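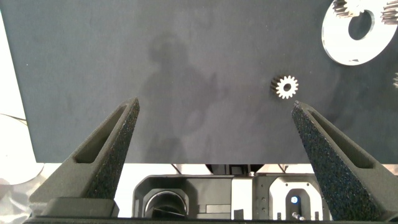 Ticket 856: Replies to resident reviews not posting for two of our buildings

Status: Resolved
Product: Lurden review inbox
Opened by: Dagim Gashaw, resident communications, Indport Lettings

Hello all, and sorry in advance for the length of this, I'd sooner give you too much than too little.

We look after several blocks of flats and answer all our reviews through the Lurden inbox, which has been a great help to us. On Saturday morning I noticed that our replies for Mersha Court and Brurkberg House were marked "Sent" in the inbox but weren't showing on the public listings. I went back through them over a cup of tea and found 126 replies in that state. The other buildings are fine, as far as I can tell.

What I've tried so far:
Signed out and back in, on the office computer and on my laptop at home.
Disconnected Mersha Court and connected it again. It took a good while, and then said "Connected", but the older replies still didn't appear.
Wrote a brand new reply to a very nice review of the bike store at Mersha Court (it was a pleasure to write, as it happens). Marked "Sent" within a minute, and still not public by teatime.

One lady has now left a second review to say we ignored her first one, and I can't blame her, poor thing, so I'd be very grateful for a hand with this.

Reply from support, 9.40 am

Good morning Dagim, and thank you for setting it all out so clearly. Could you open Settings, then Listings, and tell us the name shown beside "Owner account" for those two buildings? Please don't resend anything just yet, or you may end up with doubles.

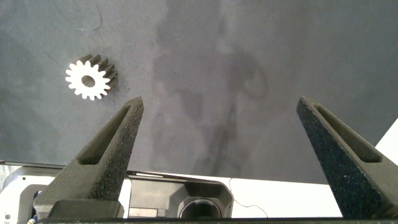

Metal gear on a dark grey surface.

Reply from Dagim, 10.15 am

Well, there we are. Both of them show the old managing agent's account, and all the others show ours. We took those two on in November and I'd quite forgotten there was a handover form. I've found it in my inbox, unsigned, I'm sorry to say. Signed and sent back to you now.

Reply from support, 2.05 pm

Lovely, that's come through. We've moved both listings to your account and put the held replies back in the queue. They go out in 3 batches, so please give it until this evening. We've also asked for the inbox to say "Held" in cases like yours, as "Sent" was plainly misleading.

Reply from Dagim, 6.30 pm

All there, every one, and no doubles! I've written separately to the lady with the two reviews. Happy for you to close this, and many thanks for being so patient with me.

Ticket closed by support.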